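3.2 Study households and tableware

Households were recruited through the Kindlow meal diary, a paper booklet handed out at grocery stores in two towns, Holtidetti and Drokirura. Of the 1,145 adults who returned a booklet, 556 had filled in every evening meal for the full study period and were kept for the main analysis. The remaining booklets were used only to check whether people who dropped out differed in age or household size. They did not differ in age. Single-person households were slightly more likely to stop early.

Each booklet asked what dish the food was served in, who served it, whether a second helping was taken, and how full the person felt when leaving the table. Respondents chose the dish from a printed sheet showing outlines of plates and bowls at actual size. We used outlines because an earlier version with written size categories gave poor agreement between members of the same household. One person's "medium" bowl was often another person's "large" bowl, even when both had eaten from the same set.

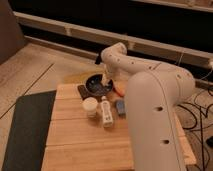
Color was recorded separately from size. Past work on plate color has mostly looked at contrast, meaning the difference between the food and the surface it sits on. The usual claim is that low contrast leads people to serve themselves more, as the edge of the portion is harder to judge. Most of those studies used flat plates and a single food, often pasta or rice. Bowls have received less attention, although in our booklets they were the more common choice for evening meals in the colder half of the study period, from October onward.

We grouped bowls as dark, mid-tone or light according to the inside surface only. The outside and the rim were ignored. Speckled and reactive glazes caused some trouble, as a single bowl may have a dark ground with lighter flecks. Two coders sorted these by the ground color and settled disagreements by discussion. Patterned bowls with no clear ground color were placed in a fourth group and left out of the contrast analysis.

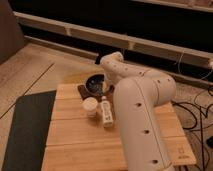 Figure 2. Dark bowl with light specks on the inside, on a square mat.

3.3 Table surface

The table surface was included because the eye judges a dish partly against what surrounds it. A dark bowl on pale wood stands out clearly, while the same bowl on a dark cloth does not. Respondents marked the surface as light, dark or patterned, and noted whether a placemat, coaster or tray was under the dish. Glass tables were coded by the color of the floor beneath them when the respondent gave it, and as missing when they did not.

Mats were used at more meals than we had expected, mainly in households with wooden tables - the reason most often written in the margin was heat marks. We did not ask about mat size. This is a weakness, as a mat that extends well past the bowl may act more like a plate than like a surface.

3.4 Measures and analysis

Portion size was estimated with the Yoshida fill scale, on which the respondent shades a side view of the bowl up to the level of the food. The scale has 40 steps and was scored by hand. For soups and stews the shaded level was converted directly to volume. For foods that heap above the rim, such as salads and noodles, a correction was added using the height drawn by the respondent.

We fitted a mixed model with household and person as random effects, and with bowl size, inside color, table surface and mat use as fixed effects. Meals served by another person were analyzed separately from meals the respondent served alone. Meals eaten away from the table - on a couch, at a desk or standing - were excluded from both models. Fullness ratings were not used to adjust portion size and are reported in Section 4.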